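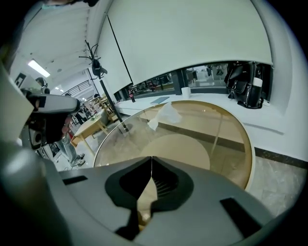 Re: upstairs front room, the table and the ledge

All,

Quick one before I run out, have to be at Gurkitari by 4. Answering Thilini's points below hers, then a couple things of my own. Sorry for the state of this, typing standing up.

Thilini Chowdhury wrote:
> Can we settle the front room before December please. My list:
> 1. the round glass table, does it stay or go to Treven
> 2. stuff left on the window ledge, again
> 3. blinds, up or down when you leave
> 4. who wipes what. Last time I went in with my own tissues and did it myself
> I don't mind doing it but I would like to know if it's my job.

1. Stays. I know Treven wants it for their front desk but they offered to swap for a square one and a square one will not work by that curved bit, we tried with the folding one and everybody walked into the corner. Also the wood rim is the only nice thing we own. I asked Siddiqui for a price on a new glass top in case the old one ever goes, they said 39 plus delivery for plain, more for polished edge. So not a disaster if it breaks. Please still don't sit on it.

2. Yes. The ledge. It is a window ledge and it has turned into a coat closet. Bags, cups, notebooks, drinks. If it's your cup take it down with you. If it's not your cup take it down anyway. Blue notebook, please claim it, I'm not going to open it to find a name. Unclaimed things go in the box by the stairs and the box goes to Stisbridge at the end of the month, same as last time. 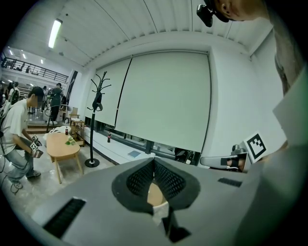
Ledge and blinds, cola and blue notebook included.

3. Blinds DOWN when you leave. Both. Stisbridge were clear on this in the lease letter, the street side gets the sun all afternoon and the flooring people won't honor anything if it fades. Pull from the middle of the bar, not one corner. If a blind rolls up crooked let it all the way down and start over, do not yank it.

4. Wiping. OK so this is the one we never wrote down. Proposal:

Glass top: whoever used the room last. Dry tissue for dust, damp one for rings, then a dry one again or it streaks. No kitchen spray, it leaves a film and then every finger shows. Wipe the rim too, crumbs collect where the glass meets the wood and you don't see them till you're sitting down.

Ledge: same person, same tissue, thirty seconds.

Marble: damp mop only. No vinegar. No lemon anything. I will keep saying this. The white veining goes dull and then we pay for polishing, and the last polishing bill was 1,052 and I'm not going through that again. The quote for doing the whole floor plus the step was 1,777, for reference, which is why we did not do the whole floor.

Trash: tissues go in the bin downstairs, there isn't one up there and I dont want one up there, it'll just fill up with lunch.

Also weights. Put your plates on the mat side when you can, not straight down on the marble. Set them down, don't drop them. And phones, pick your phone up off the floor, somebody is going to kneel on one.

There's 14 of us on this list, so if each person does the two minute version we never need a big cleaning day again. I'd like that a lot.
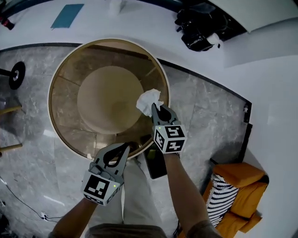
Thilini wrote back to me off list that two minutes is fine by her as long as it's written on a card and taped inside the door, and that she wants the tissues bought out of the shared money and not her purse. Both fair. She'd also like the mop replaced, the head is coming off. Also fair. She says she can live with the table.

So, to do:
- me: card for the door, mop, tissues
- whoever goes to Treven next: tell them no on the table, nicely
- everyone: ledge

If you hate any of this reply to the list and not just to me, I lose things. Keys are back on the hook, the small one sticks, turn it left a bit first and then right.

Anyone driving to Stisbridge this week let me know, there's alredy one box ready and it's heavy.

Gotta go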